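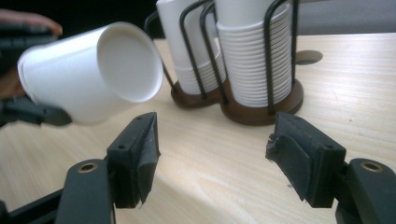
Figure 3. Cup handling with two hand-held grippers, as recorded by one of them. The other gripper holds a paper cup on its side; the dispenser stands behind.

4.2 Collecting the two-handed cup demonstrations

We chose paper cups for the first two-handed task because they punish sloppy data so quickly. A cup is light, it gives under a firm squeeze, and it nests so well with its neighbors that taking a single one from a stack is a real skill. People do it without thinking. Getting a policy to do it was the most fun we had in this project, and most of what we learned came from the collection stage.

Each demonstration was recorded with a pair of hand-held grippers, one per hand, and no robot in the room. The operator takes a cup from the dispenser, turns it, passes it to the other gripper and sets it down on the table with the mouth up. Both tools carry their own camera, so every episode gives us two views that move with the hands. Figure 3 shows why we care about the second view: from here, the open mouth and the inner bottom of the cup are easy to see, while the grip on its lower part is partly hidden by the other tool. The fingers of the recording gripper stay in view along the bottom, which gives the policy a steady reference for its own opening width.

Anselmo Palomino and Nilton Ñahui recorded all of the episodes at our Otby site. After removing those with lost tracking or a dropped cup, we kept 1,153 episodes, which we call the Torna set. Dropped cups that the operator picked up again and finished with were moved to a separate recovery set of 81 episodes. We had planned to throw these away - we are very glad we didn't, as Section 5.3 will show.

Operators were asked to work at a natural pace and to vary three things between episodes: where the dispenser stood, which stack they took from, and the angle at which the cup changed hands. They were not given a script for the handover itself. Early trials with a fixed handover pose looked tidy in the logs, but the trained policy froze whenever the cup arrived a little low or tilted. Free handovers fixed much of this, and the operators liked them better too.

Sessions were capped at 50 episodes per operator. Past that point the squeeze became heavier and crushed rims started to show up in the recordings. We also checked the finger pads before each session, since the surface that touches the cup changes with use. Pads were replaced only when the grip began to slip, so the set covers a range of wear - something we now see as a strength of the data.

Lighting was left as it was. Reflections on the table move across the view as the gripper moves, and white cups can come out very bright against them. We trained on these episodes without correcting the exposure.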